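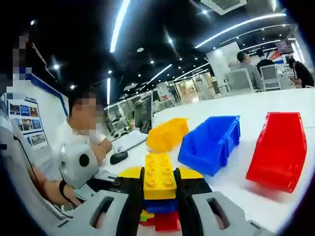

Aurora Sampaio asked me whether the fingers really need to come off every time, or whether a wipe with a cloth would do. She'd been wiping hers for weeks and the grip seemed fine to her.

My answer was no, a wipe won't do, and then I figured I should write the whole thing down, so now the README has grown a lot. Sorry, Aurora! Your question is the first section.

Brordale hand gripper: setup and upkeep notes
Last revised March 12, 2023

Taking the fingers off

Dust packs in behind the finger pads where a cloth can't get to it. You don't feel it on big soft things. You feel it on toy bricks, which are hard and slick, and a stack will start to turn between the fingers when you tip your wrist. Power the tool down, open the fingers all the way, back out the two screws at the base of each one and slide it forward. It should come out with a light pull. If it doesn't, you've missed a screw (I have done this more often than I'd like to admit).

Brush out the rails with a dry paintbrush. No oil, please. Somebody oiled one of ours last May and it was picking up lint until we swapped the rails.

Left and right fingers are not the same part. They'll go on the wrong way around if you push, and then the pads meet at a slant. Hold them up to the light before you tighten anything: closed fingers should show no gap along the pads.

Zeroing

Do this after every finger swap, and also if the tool got dropped.

1. Close the fingers with nothing between them.
2. Run plokden zero and wait for the beep.
3. Open fully. The readout should say 713.
4. Close again. It should say 22 or less.

Plokden is our little setup script, by the way, it's in the tools folder. If the open number comes up short, the usual culprit is a screw that isn't seated. If the closed number is high, look for crud on the pads. I've never had to go further than that, but if you do, ask on the Correia list, where people know the motor board far better than I do.

The brick and bin task

Our bench task for checking a tool is the brick sort: bricks stuck together in a small stack, and yellow, blue and red bins on a white table. Pick up the stack, carry it over, let go above the bin. I like it because a badly set tool shows up fast. With dirty pads the stack turns, and with a bad zero the fingers either crush down or stay a hair too wide and you get a drop on the way.

Grab the stack by its sides, with the studs clear of the pads. Gripping across studs gives you a wobbly hold no matter how clean everything is, and then you'll go hunting for a fault that isn't there. Ask me about my lost afternoon.

Keep the bins where you can reach them without standing up. Ours get laid over or tipped so the open side is easy to get at, and any arrangement is fine as long as you write it in the session notes.

Cables

Run a wrist cable down the arm with some slack at the elbow. Too tight and it tugs on the plug every time you reach for the far bin. Plugs are what fail on us most, way ahead of motors. Spares are in the Nadetano drawer, and please put the dead ones in the bag so I can re-solder them!

What's in the folder

bench_log.csv has 183 rows, one for each bench check, with the tool number, open and closed readouts, and whether the stack made it into the bin. The notes column is free text and a bit of a mess. Tool 18 has a replacement left finger from a different batch, so leave its rows out if you're comparing wear.

Still on my list

- photos of the rail screws
- a longer brush
- Plokden should refuse to zero when the fingers are open (right now it happily does it)
- find out whether the softer pads are worth the money. Aurora has a pair on trial and likes them so far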